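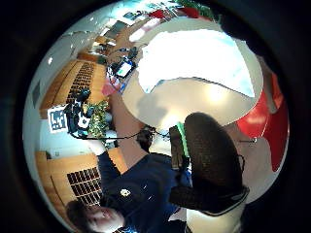 Page 2

Conora Street Neighbors, minutes of the fall meeting, continued
November 27, 2024
Notes by Yareli Esquivel

OK, picking up where page 1 left off, which was right in the middle of the parking talk. Isauro had the floor and I had run out of room on my sheet, so if I missed a sentence or two of his, sorry Isauro, send it to me and I'll stick it in.

3. Parking on the Brestuldale side (continued)

Isauro Nava said the trouble is mostly school pickup. People pull up along the Brestuldale side, leave the engine running, and block the two driveways at the bend. He has talked to a few of the drivers and they were nice about it, but it's different drivers every time. Crescencio Barrera thinks we should ask the city to repaint the curb, which he says hasn't been touched in years (he moved in when it was still red and now it's sort of a pink memory). Macario Rosales would rather not give up any curb at all because his daughter parks there when she visits. We went back and forth on this for a good while!

I said maybe we could ask for paint at the driveways only and leave the rest alone. Macario could live with that. Crescencio wanted the whole bend but said fine. Vote was in favor, with Macario saying yes "for now," and he asked me to write down the for now, so there it is.

To do: Crescencio writes to the city. Isauro gives him the house numbers.

4. The Olvera lot

Everybody's favorite. The lot behind Olvera Hardware is still full of weeds and somebody has left a mattress there again. Teodoro Espinoza called the owner in September and got a very friendly message back saying they'd "look into it," and then nothing. He called again last week and the mailbox was full.

I'd love to see that lot turned into something, even just a strip of wildflowers along the fence, and I said so, probably for too long. Teodoro pointed out that we don't own it and can't plant a thing there without a letter from the owner. Fair enough. Crescencio asked if we could at least haul the mattress off, and Teodoro thought the city would come for it if we report it as dumping. He has done that once before for a couch and it was gone in a few days.

To do: Teodoro reports the mattress and mails an actual paper letter to the owner. I'll draft the wildflower part and keep it short (I promise).

5. Money

We have $308 in the account. That's after the block party and after paying Isauro back for the propane. The only bill coming up is the Vosov storage unit, where we keep the canopy and the folding chairs, and it's $30 a month. Macario asked, not for the first time, why we pay to store a canopy we use twice a year. I don't have a great answer. Teodoro has space in his garage but it floods a little in the spring, so the chairs would be OK up on blocks and the canopy would not.

We agreed to keep the unit through winter and talk about it again in the spring when we can see what the garage does. Macario is going to ask his brother-in-law about a shed, too.

No vote on this one, we all just sort of nodded.

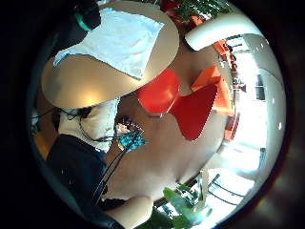
6. Winter potluck

This took longer than parking, believe it or not. Crescencio is making his pozole, both kinds, so people who don't eat meat will have something hot this time. Isauro is bringing tamales from his aunt if she has any left by then, and he wants people to know that's a big if. I have rice and paper plates. Macario said he'd bring "something," and we made him pick, so he's down for salad and a bag of ice.

We still need desserts! And somebody with a big coffee maker, the old one leaks from the bottom and I threw it out. If you have one we could borrow, call or text me, please don't leave a note on my door because the wind takes them.

Teodoro asked about music. Last year it was too loud for the folks next door with the baby, so we'll do a small speaker and turn it off at nine.

7. Other stuff

The streetlight by the bus stop is out again. Isauro has the pole number and will report it.

Crescencio found a set of keys on the sidewalk by the mailboxes, on a ring with a bottle opener. He's got them at his house. If they're yours, tell him what the bottle opener looks like.

I brought up a phone list, since half of us have changed numbers. Macario doesn't want his on a sheet that gets passed around, so we'll do first names and emails, and phone only if you check the box. I'll have forms at the potluck.

Correction to the last minutes: I wrote that Teodoro offered to fix the gate. He says he offered to look at the gate. He has now looked at it and it needs a new hinge.

Next meeting is after the holidays, date to come by email. Isauro moved to wrap up, Crescencio seconded, and then we stayed and talked for another half hour anyway.

Y.E.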